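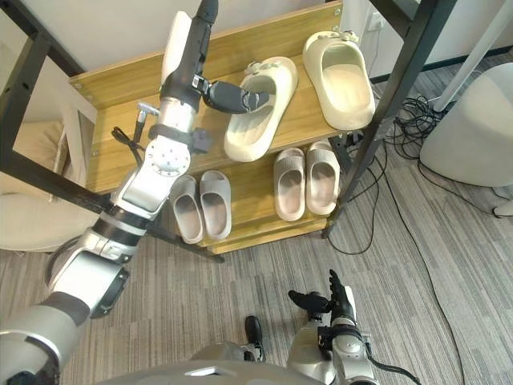

Spent March moving the Noltumus grasp planner off fixed approach poses. Short thread.

1/ Old planner scored 3 candidates per object and took the best. Open-toed slides broke it: the strap opening reads as a hole in the depth map.

2/ Dalov now fills the opening before scoring, then restores it for finger placement. Planning time went from 38 ms to 76 ms. Fine for us.

3/ Still open: the idle arm gets replanned every cycle for no reason. Fix is in the Corrigan branch, untested.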